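Notes for the course "Robots at Work", unit 4: our visit to Stanalex

Please read these notes before you write your report. They follow the order of the afternoon, but I have added some points which we had no time to discuss in the bus. The report should have two pages and is handed in at the end of April.

## 1. Why we went

In the lessons until now we have looked at robots which do one short movement many times: pick, turn, place. Such tasks are well suited for drawings on the board. The open day at Stanalex gave us the possibility to see another kind of task, where two arms must put together large parts that are light, smooth and not very stiff. The project is named Hunetard, and its topic is the assembly of household frames and stands from plastic tubes and moulded parts.

The work of the visitor was simple: to look, to be quiet near the operators, and to write down each moment when the arms stopped. I hope you have kept these notes, because you will need them for question 3.

## 2. The task

A tube must go into a collar. For a person this is nothing. You hold the collar with one hand and push the tube with the other, and if it doesn't go, you turn it a little until you feel that it goes. You don't think about the angle and you don't look very much.

For a robot the same task has at least these parts:

- to find the tube and close the fingers on it at a good height;
- to bring the tube near to vertical;
- to find the middle of the collar;
- to push with enough force, but not so much that the tube slides in the fingers or the frame moves away.

The last part is the difficult one. A smooth tube gives the fingers very little to hold. When the force becomes too high, the tube can slide, and then the robot has a wrong idea of where the end of the tube is. The operators called this "losing the tip" and we will use the same name in the course.

The wrist camera is a help here, but a limited one. When a finger is close against a tube, the tube fills the middle of the view, and much of what we would like to see is behind it.

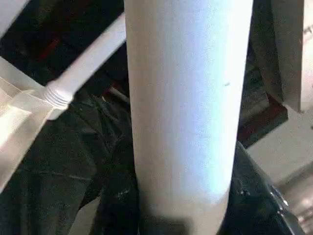 *Fig. 1. Wrist view, black gripper finger against the lower part of the white cylinder. The ribbed collar at the left belongs to another, thinner rod.*

Look at how few marks there are on the surface of the cylinder. A program that follows points from one picture to the next has almost nothing to follow on such a surface. Remember what we said in unit 2 about texture. White on white is also a bad case for finding edges, and the dark cloth behind the parts is useful for exactly this reason: it gives contrast on at least one side.

## 3. Two arms, two roles

In the second part of the demonstration we stood further back. Most groups had the same question: why does one arm seem to do nothing? It does something very important. It holds. In the textbook this is called *asymmetric bimanual work* -- one hand gives a stable place, the other hand makes the fine movement. You do it yourselves when you open a jar.

Think about what happens if the frame isn't held. The pushing arm presses on the tube, the tube presses on the collar, and a light part can slide on the table. The force is then used for moving the work and not for joining it. A heavy metal clamp would solve this, but a clamp must be opened and closed by somebody, and it is made for one shape only. A second arm can change its place when the work changes.

There is a price. Two arms need two plans, and the plans must know about each other. The cables need space also. In a workshop we often forget the cables when we draw the reach of an arm as a clean half circle.
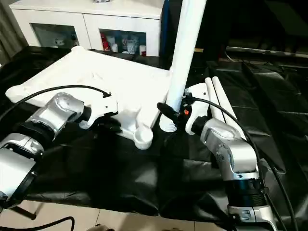 Rashidi was not convinced by the argument for the second arm and said to the group that a cheap holder from bent sheet metal would do the same work, and that we should ask for the cost per finished frame before admiring anything. I think it is a fair objection and I would like you to answer it in your report. There was no cost figure in the talk. What we were given is the number of recorded trials in Hunetard, 1,753, and the length of one work session, 60 minutes. From these two numbers alone you can't calculate a cost, so please don't try. Say which other numbers you would need.

## 4. Words to know

**Collar** -- a ring-shaped part around a tube or rod, often ribbed so that it can be turned or gripped more easily.

**Compliance** -- how much an arm or a finger gives way when it is pushed. For inserting a tube, some compliance is wanted.

**Occlusion** -- when one thing hides another from the camera.

**Regrasp** -- to open the fingers and take the same part again in a better place.

## 5. Questions for the report

1. Describe the tube task in your own words. Which steps need sight, and which need the feeling of force?
2. Compare the wrist view with a view from further back. What can you judge well in each one, and what is hidden?
3. Choose one stop from your own notes. Give two possible causes and say how you could find out which is the right one. Don't write which cause you "believe".
4. Answer the objection in section 3.

Students who missed the visit can do questions 1, 2 and 4 with the figures in these notes. In place of question 3 they should read the Clondness chapter in the course folder and write half a page about regrasping.

The next lesson begins at 9.15, in the usual room. Bring your notes from the visit also if they are untidy.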